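Zervas adds round side table to Velutell small-space range

HATHAM, 4 June 2021 - Furniture maker Zervas today announced the Velutell 54, a round side table for apartments and single-room homes. It goes on sale through the company's Clammont showroom and by mail order.

The table has a brown top and a black metal base with crossed legs. The top measures 54 centimeters across. The low base can be placed on the floor or on a firm, flat ottoman to raise the working height. Assembly requires one hex key, supplied, and six bolts.

Development began in January. Sample tables were loaded with everyday household items - kitchen utensils, bowls, drink containers, storage boxes, tape - to check how much mixed use a round top of this size can take. The finish was wiped down 500 times with a damp cloth during surface testing.

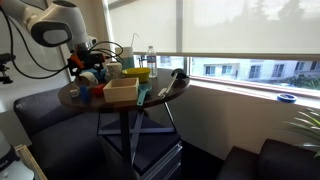
Velutell table by a window, with an open light wooden box, a yellow bowl, a teal spatula and other household items on the top. Photo: Zervas

The first production run is limited to 87 tables. Orders placed through the Clammont showroom ship from Hatham within 6 working days. Replacement bolts and foot pads are stocked separately.

Press contact: Zervas press office, Hatham. Dimension drawings are available on request.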